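Small Shop Automation Board > Buying and Budgeting > Planning a handheld gripper station, what did we forget?

americo_s
Joined in November, 4 posts
Posted Sunday, January 21, 2024

Hello all, Américo Sequeira again, the one who asked about conveyor belts before the holidays and got such kind answers (the belt is still running, thank you!).

We are a small group putting together a plan for a second station where a person does tidying and sorting tasks with a pair of handheld grippers, so we can collect demonstrations before we spend real money on arms. My boss has given me $2,000 for everything that isn't a computer, and I have until the end of next month to spend it or lose it. The project is called Itetti internally, for reasons that go back before my time.

What I have in the spreadsheet so far is a pair of grippers, mounts, cables, a table, aluminum rail, some kind of frame, a mat for the tabletop, and a line that just says "objects." That last line has a question mark next to it and has had one for two weeks. I've got quotes from Ruddock and from Arov for the grippers. Arov is cheaper by a fair bit but the lead time is 28 days, and Ruddock has them on the shelf. I would love to hear how other people split up a budget like this, and what you wish you'd bought the first time.

lathe_and_let_live

Welcome back! Glad the belt is behaving.

My two cents, and I've outfitted a couple of these now: buy the grippers from whoever will sell you spare fingers. I don't care about the brand. Fingers wear, they get dropped, somebody leans on them, and if the only way to get a new set is to buy the whole unit then your cheap gripper has become a pretty expensive one. Ask both places for a price list on parts before you decide anything. If one of them takes a week to answer, well, there's your answer about what support will be like in the summer when something breaks.

edel_n

Hello Américo, and hello everybody. I have to disagree a little with the post above, in a friendly way. Spare fingers are nice, but on our first station the thing that stopped work over and over was cables. We had one good cable for each hand and no extras, and when one went bad on a Thursday afternoon we sat there until the following Tuesday, drinking coffee and reorganizing a drawer. Now I buy three times what I need, and I put a strain relief on every one of them before it ever gets plugged in. It's a small line in the budget and it has saved us more days than any other.

Also please put in a line for the table itself and don't just grab what is in the hallway. Ours wobbled. We spent ages shimming it and then bought a proper one anyway, so we paid for both.

Edeltraud Nägeli

lathe_and_let_live

Fair, fair. I'll give you the cables. I'd still put the fingers first if he's running two hands all day long, but if he has to choose between fingers and no cables at all, get the cables!

pogo_stick_pete

I'm going to be the grump here. Why handheld at all? For a little more than that budget you can find a used small arm if you're patient and watch the auctions, and then you're training on the thing you'll end up running. I've seen two groups go the handheld route, fill up a hard drive, and then find out their arm couldn't reach half the positions a person's wrist gets into without thinking about it. That's a lot of afternoons.

edel_n

Pete, I remember you saying this last year too, and you're right about the reach problem, it is real. We got around it by marking the part of the table the arm can cover and keeping the tasks inside it. Tape is cheap. But a used arm at auction comes with no controller half the time, and then where is your budget? I watched a friend go through that with a very pretty arm that is now a coat rack.

pogo_stick_pete

Ha. Okay, the coat rack one stings a bit because I own something similar. I still say price it out before ruling it out.

americo_s

Oh, this is wonderful, thank you, I've been copying things into the spreadsheet as I read. I did ask about an arm and was told next fiscal year at the earliest, so handheld it is for now, Pete, though I'll pass along the warning about reach because I don't think anyone here has thought about it.

Parts lists are requested from both. Ruddock wrote back the same afternoon. Still waiting on Arov. Cables have gone from two to six.

The line I'm most stuck on is still "objects." My boss would like us to do everyday household things and I keep wanting to buy one of everything in the store. How do you decide?

jemusine_kate

Hi Américo! I do purchasing for the Jemusine project and objects are my favorite line, so forgive me if I go on. Start with one task and buy for that task only, and buy it so that there's a little variety inside it. We like shoes on a rack because you get soft things and stiff things, laces, open toes, and everything has a left and a right, so you find out fast where your grippers struggle. Slides and sneakers together are a good mix. Get a rack with a lower level too, you'll want the harder reach later on even if you start up top.

And buy the mat in a plain color. I learned that the long way, with a lovely patterned one that I ended up taking home for the dog. 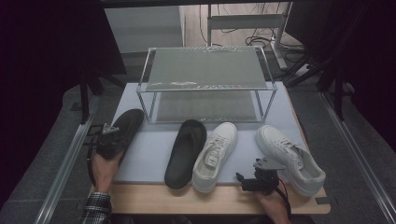 Should the objects come out of the same budget as the grippers, or be their own line?

Give them their own line, even a small one, so that when the gripper quote goes up (and it will go up) it doesn't quietly eat the money for the things you need to pick up.

americo_s

Kate, that settles it, shoes first, and a separate line. I'm putting objects on their own row tonight, before I look at the gripper quotes again and get tempted.

lathe_and_let_live

Good plan. Thrift stores for the shoes, by the way, they're already broken in and you won't feel bad when they get chewed up.

edel_n

I would buy new, or at least wash them very well! But yes, for the price, thrift stores. Let us know what Arov says about the parts. We are looking at them too for spring and I'd rather hear it from you than from their sales desk.

pogo_stick_pete

And if anybody sees a controller for an old six-axis go by at auction, you know where to find me.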